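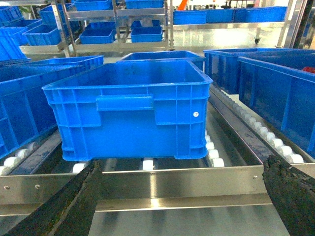
Blue crates on the roller conveyor. The one in the middle is empty.

Ornumen Crates and Scoops, README

Ornumen is a set of 4,000 pictures of everyday handling gear, put together by Ivedico in November. Crates, conveyor lanes and hand tools make up most of it — close views and wider ones are mixed.

Folders
crates/ ribbed plastic crates, empty or in use
scoops/ scoops, with or without a block on the bed
misc/ 50 pictures that fit neither
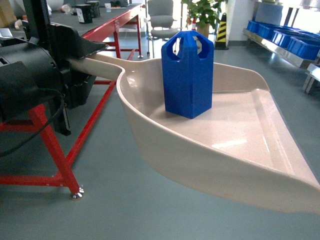
Cream-colored scoop with a blue six-sided block standing on it.

File names are lowercase. Labels are in labels.csv.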